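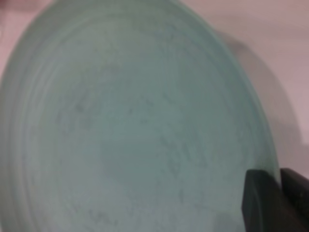 A sea-green plate at close quarters, with rings to one side and speckles across the middle.

Home | Tableware | Storage | Drying | Index
Entry revised October, by Khadija Gaber

Plate rack

A plate rack is a stand that holds plates on edge, either to drain after washing or to keep them until the next meal. The two jobs are separate in theory. In most homes the plates drain, are judged to be dry enough, and then stay where they are until someone wants toast.

Design

The simplest racks are made of bent wire, with uprights to lean the plates against and a foot or two to stop the whole thing sliding into the sink. Wooden racks use pegs or dowels and are more often photographed than bought. Wall racks free the worktop and drip on it instead.

The main measurement is the gap between uprights. A narrow gap suits flat dinner plates and defeats anything with a deep rim. A wide gap takes bowls but lets plates loll against each other, which undoes much of the point of draining them. The Trorberg pattern, named after the town where it was first sold, has gaps of 30 millimetres and is generally thought too wide for plates and too narrow for bowls. It remains popular.

Plates and order

A dinner plate of 26 centimetres is the usual size that racks are built for. Something larger will stand up well enough until a cupboard door is opened into it.

Households with matching plates need no system. Mixed colours bring out strong views – some people group like with like, others alternate, and a third party puts them in as they come out of the water and is spoken to about it later. The Morikawa arrangement, found in older household manuals, runs from pale at the back to dark at the front. It lasts until the first wash.
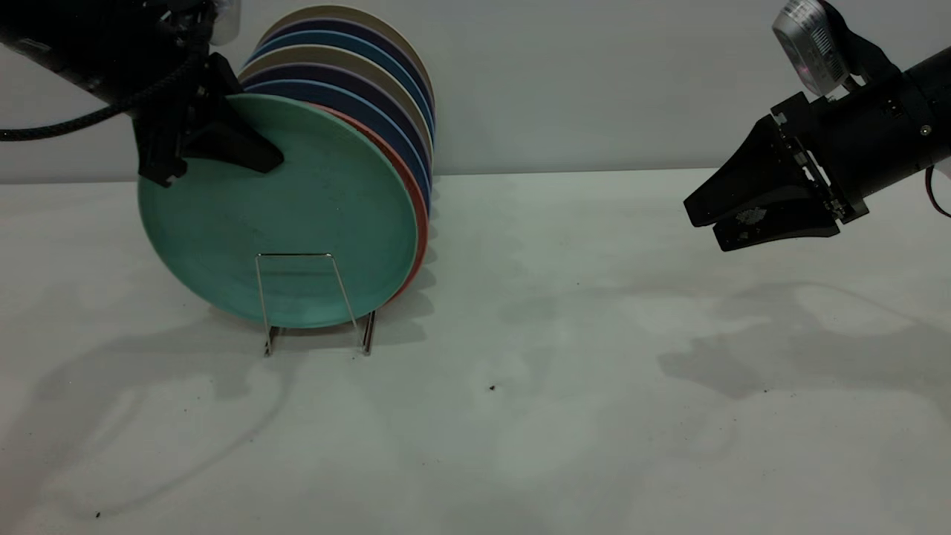

Eight plates on edge, teal at the front and beige at the back, with a silver wire rack at the near end.

Loading and unloading

Plates are best put in from the back, so that a hand need not pass over those already standing. They are taken out from the front, and so the same few plates do nearly all the work while the rest enjoy a long retirement. Careful owners rotate them. The plate at the back of a family rack may otherwise go a whole winter without meeting a potato.

Lifting by the top rim is common and quick. A second hand underneath is advised for heavy stoneware, some of which passes 600 grams a plate.

Marks and wear

Muted glazes show smudges less readily than white ones, though they can make it hard to tell a speckle in the glaze from a speck of last night's supper. The accepted test is a thumbnail. Wire racks may leave grey lines on a rim, and these usually come off with a mild scouring paste.

Collecting

Interest in old racks is modest. The Plilau museum of household goods keeps 200 of them, a good many from the Sonel wireworks, and displays four. Visitors tend to ask where the plates are.

See also: Draining board; Tea towel; Cupboard, reluctance to use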